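Silvicultura y manejo de cuencas
Apuntes de la sesión 4: el bosque como regulador del agua

¡Entramos por fin en el tema que más me gusta del curso! Hasta ahora hemos hablado del árbol como madera y como sombra; hoy toca mirarlo como una pieza del ciclo del agua, y es una pieza fascinante.

Intercepción
Una parte de la lluvia se queda en las copas y vuelve al aire sin tocar el suelo. En coníferas densas la fracción suele ser mayor que en caducifolios, sobre todo en invierno (las acículas siguen ahí, las hojas no). Fijaos en la diferencia entre un chaparrón fuerte y una llovizna larga: con llovizna, la copa retiene mucha más proporción.

Infiltración
El suelo forestal con hojarasca es una esponja estupenda. En la parcela de Atness, Siv Halvorsen midió en febrero una infiltración de 86 mm por hora bajo robledal, y el camino de saca de al lado apenas tragaba agua. ¡Mismo suelo de partida, misma pendiente! Lo que cambia es la compactación por el paso de maquinaria.

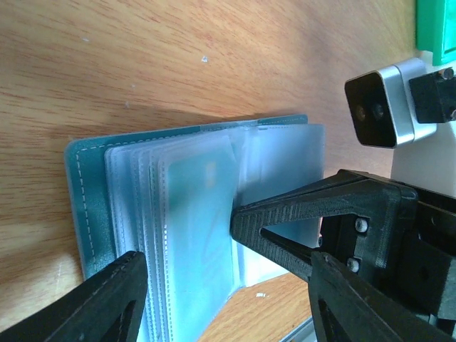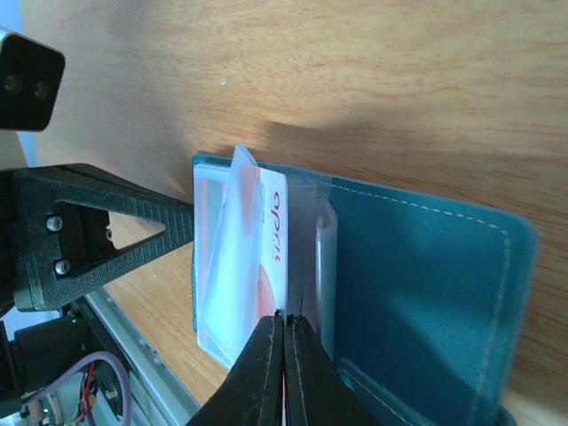 ¿Por qué baja a veces el caudal de un arroyo después de repoblar su cuenca?
Porque los árboles jóvenes en pleno crecimiento transpiran mucho e interceptan más lluvia que el pasto anterior, de modo que llega menos agua al cauce. El efecto se nota más en climas secos y puede suavizarse con densidades bajas o claras tempranas.

Franjas de ribera
Son mi debilidad, lo confieso. Una franja arbolada junto al cauce frena sedimentos, da sombra al agua y sujeta la orilla con las raíces. En el arroyo Camach el tramo plantado tiene unos 400 metros y combina aliso, sauce y fresno. Njål Söderlund propone dejar sin cortar los alisos viejos de la orilla, y creo que acierta de lleno: su sistema radical es difícil de sustituir.

Para el viernes
Leed el capítulo de Blomqvist sobre balance hídrico, con calma la parte de evapotranspiración, y traed calculada la escorrentía de la cuenca de Dresten para una lluvia anual de 180 mm (sí, es una zona muy seca, por eso es tan interesante). Usad la ecuación P = ET + Q + ΔS y suponed nulo el cambio de almacenamiento. Los datos de evapotranspiración están en la tabla del final del capítulo.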